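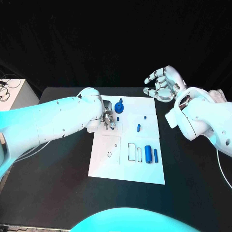
Protecting a Dark Tabletop

Dark finishes show scratches, dust and water rings sooner than light ones. The wear usually starts at the spots used every day, so treat those first.

Dry dusting
Use a clean cotton or microfiber cloth and fold it often. Grit left in the cloth will cut fine lines into the surface. Wipe along the length of the table and lift the cloth at the end of each pass.

Washing
Mix a few drops of dish soap into a quart of warm water. Wring the cloth until it no longer drips. Wipe, rinse with a second cloth, then dry. Do not use window cleaner on oil or shellac finishes.

White rings
A white ring is moisture held in the finish. Leave it overnight before doing anything else, as many fade on their own. If it remains, rub lightly with a little petroleum jelly, wait eight hours and wipe off. Black rings have reached the wood and need sanding.

Sanding and recoating
Test for wax first with mineral spirits on a rag. Scuff sound varnish with 300 grit. Where the old coat is flaking, begin at 200 and remove it fully. Vacuum, wipe with a tack cloth and apply two thin coats, sanding lightly between them. Keep the room under 50 percent humidity if possible. Drying times on the can assume good airflow; in September, with the windows shut, allow an extra day.

Work surfaces
For glue, paint or small parts, lay down heavy paper and replace it when it tears. Felt pads go under lamps and anything else that gets dragged. Check the pads twice a year and scrape off old adhesive with a plastic card.

Filed under: Furniture, Finishes
Tips by Niilo Turunen, Zuvdale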